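Feeding a crowd at home – tips from our kitchen

Quick ones before the June rush. Saodah asked me to write these down so here goes, in no order.

Rice. Cook it the night before if it's for frying, spread thin on trays, straight into the fridge. Don't leave the pot sitting on the bench to cool. For plain rice do it last, lid on, tea towel under the lid.

Platters – half fill them. Top up from the kitchen. A big platter that's been picked over looks sad by 7 pm and nobody wants the last bits of the salad anyway.

Labels on everything in the fridge. Masking tape and a marker. What it is, when it goes out, wich dish it goes in.
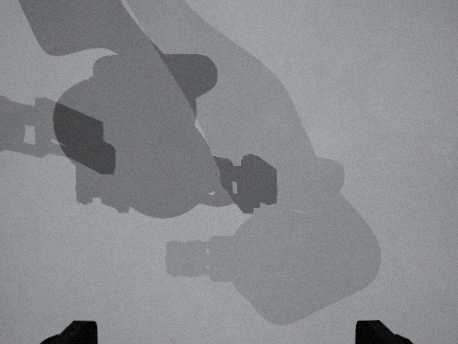
Grey on grey, with two dark fingertips at the bottom.

Serving table. Pull it off the wall so people can go down both sides, queue moves twice as quick. Plates at the start, cutlery and serviettes at the end – people can't juggle forks while they're dishing up. Drinks on a seperate table, well away.

Ice. Always more than you think. Fill the laundry tub, bottles in first, ice over the top, a bit of cold water to finish.

Roast veg for 30: 3 trays, not too crowded, swap shelves halfway. 200 degrees. If the trays are packed it all steams and goes grey and floppy. Salt after.

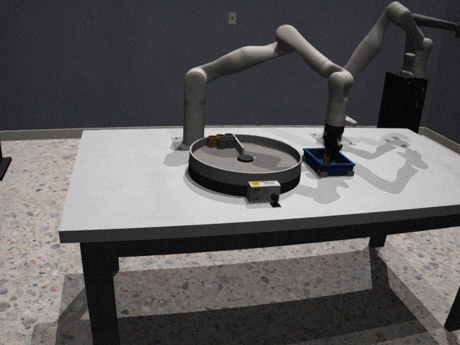

Same goes for sausage rolls, leave gaps. Freeze them raw and cook from frozen, add a few minutes. Irfan brushes his with milk when we're out of eggs and they colour up fine.

Dressings in jars, shake at the last minute. Cut lemons in the morning, not the day before.

Hot food stays hot in an esky. Warm it first with boiling water, tip out, dry, line with old towels, foil the trays tight. Keep it shut, and check with a thermometer before you serve – still wants to be over 60.

Bins: 2 at least, one for bottles. Spare liners in the bottom of each.

More on cakes when I get a minute.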